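Abro hilo con lo que llevamos hecho en el club de robótica, que hoy 12 de abril hemos echado la mañana entera en el taller y vengo con la cabeza a mil.

El proyecto se llama Skalivero: dos brazos montados en la misma mesa que tienen que repartirse el trabajo sin estorbarse. Dicho así suena fácil, jaja.

Hasta la semana pasada cada brazo iba por libre. Ahora comparten un mapa de la mesa y, si uno entra en la zona del otro, espera. ¡Ver la primera espera bien hecha fue un subidón!

Para entrenar la recogida llevamos grabadas 343 demostraciones. La meta es llegar a 700 antes de mayo, así que toca hacer turnos.

Lo que más guerra da es coger cosas pequeñas de una bandeja transparente. Con la opaca íbamos muy bien y con esta volvimos casi a cero — lección aprendida, los bordes se confunden con el fondo.

También cambiamos el recorrido de los cables de la muñeca. Antes se tensaban al girar y el brazo se paraba con un error rarísimo. Tardamos tres sesiones en pillarlo.

En la Copa Prokside habrá que trabajar con los dos brazos a la vez, y nosotros todavía andamos afinando el derecho sobre la bandeja — el izquierdo, de momento, sobre la madera vacía.

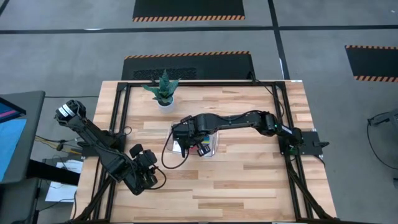 Lo siguiente es bajar la velocidad de cierre de la pinza y repetir la tanda completa. Si alguien ha peleado con esto, ¡que me cuente, leo todo!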